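Betreff: Re: [greifer-liste] Fingerpads für Handgreifer: weich oder gerippt?
Datum: 16. September 2025

Hallo zusammen,

danke für die Antworten auf meine erste Mail. Ich zitiere noch einmal den Teil, auf den ich mich beziehe:

> Wir haben die glatten Silikonpads jetzt seit Februar im Einsatz und sind
> bei starren Teilen zufrieden. Bei Folienbeuteln rutschen sie aber, wenn der
> Beutel viel Luft enthält. Hat jemand die gerippten Pads von Parnik im
> Vergleich getestet? Mich interessiert vor allem, ob die Rippen an den
> gezackten Rändern der Tüten hängen bleiben, und wie man es mit der
> Öffnungsweite halten soll. Der Bratell-Greifer geht bei uns nicht weit
> genug auf für die großen Tüten.

Ich habe beide Varianten verglichen, und zwar mit dem Handgreifer und nicht am Arm. Der Arm steht bei uns im Moment ohne Controller, weil das Netzteil vom Mok in der Reparatur ist. Für die Frage nach den Pads macht das meiner Meinung nach keinen großen Unterschied, aber die Zeiten kann man natürlich nicht auf den Arm übertragen.

Mein Ablauf war so: pro Padtyp 50 Griffe in einen Haufen mit verpackten Snacks, immer von oben, immer ohne den Haufen vorher zu ordnen. Ein Griff gilt als gelungen, wenn der Beutel 6 Sekunden in der Luft bleibt. Nach jedem Griff habe ich den Beutel wieder zurückfallen lassen. Die Schachtel aus Karton habe ich nicht gegriffen, sie stand nur dabei, damit auch etwas Starres im Weg ist. 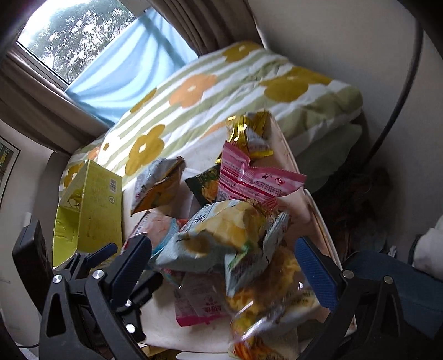
Gerippte Pads, Greifer offen über dem Haufen. In der Mitte der große hellblaue Beutel, links die gelbgrüne Schachtel.

Der hellblaue Beutel war für beide Padtypen der schwierigste. Er hat einen steifen, gezackten Rand, und wenn man ihn dort fasst, dreht er sich beim Anheben nach unten weg. Mit den gerippten Pads konnte ich ihn besser am Bauch fassen, weil die Rippen die Folie ein wenig zusammenschieben. Hängen geblieben sind die Rippen am Rand nur bei dünner Folie, und dann hat ein leichtes Öffnen gereicht. Die durchsichtige Packung mit den gelb-orangen Stücken ging mit beiden Pads gut.

Bei den kleinen Päckchen ist es umgekehrt. Dort nehmen die gerippten Pads gern zwei auf einmal mit, besonders wenn die Päckchen ineinander geschoben liegen. Die glatten Pads trennen sauberer. Wer also nur kleine Ware hat, muss nach meiner Erfahrung nicht wechseln.

Zur Öffnungsweite: den Bratell habe ich auch hier, und ich sehe dasselbe Problem. Ich habe mir längere Glieder von Bumirstead bestellt, die Öffnung liegt damit bei 158 mm. Die Finger sind dann aber spürbar weicher in seitlicher Richtung, und man muss die Schrauben an den Gelenken öfter nachziehen. Ich mache das jetzt am Anfang von jeder Serie.

Über die Haltbarkeit kann ich noch wenig sagen. Parnik nennt mir auf Anfrage 3000 Griffe pro Padsatz, ohne zu schreiben, mit welchem Material gemessen wurde. Wenn jemand von euch einen Satz bis zum Ende benutzt hat, wäre ich für ein Foto von den Rippen sehr dankbar.

Die Tabelle mit den einzelnen Griffen schicke ich gern direkt. Ich möchte sie vorher noch übersetzen, die Spalten sind nicht auf Deutsch.

Viele Grüße aus der Werkstatt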